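Community Help > Small Business > Downtown & Storefronts > Leases and permits

Empty storefront on Tu Street, can I get a short lease?

Posted by Po-yen Chou, 28 Mar 2021

I've been eyeing an empty shop in downtown Dekulville for a while now. I'd like to try it over the summer before I sign anything serious. 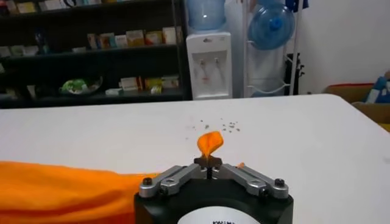
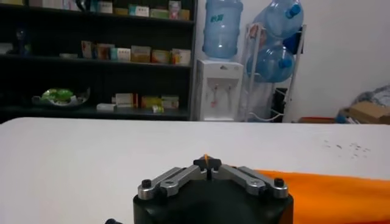
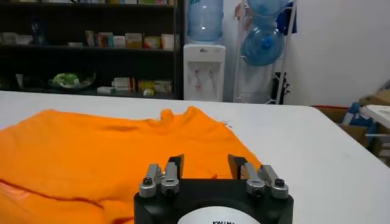
So, the shop. The landlord (a company called Cillska) wants a three-year lease at $1495 a month, and I only want it from June to the end of the summer, mostly to sell secondhand clothes and do simple repairs. I don't need much in there, a rail, a mirror and a big white table like the one in the last picture, with room to spread out something like that orange garment and look it over with the customer. Has anyone here talked a landlord into a short deal? And do I need a permit from the city if it's only for a few months? I tried calling city hall and got passed around until I gave up!

Pao-chu Yau

Yes, I did this two doors down from the old Disex building. Ask for a "license to occupy" and don't say lease at all, because Cillska has a separate form for it. Mine was a month at a time with 30 days' notice either way. They'll want a deposit and they'll want you insured before you get keys. I paid $315 for my policy and it covered the whole stay. You still need the regular business license, even for a short run, and if you hang anything over the sidewalk that's a sign permit too (window lettering was fine for me). Go to the counter in person if you can, the phone line is hopeless. Oh, and check the heat and the back door lock before you agree to anything, I had to pay for a new lock myself.

tu_street_regular

no idea about the lease but please somebody open something on that block, parking is free after 5 now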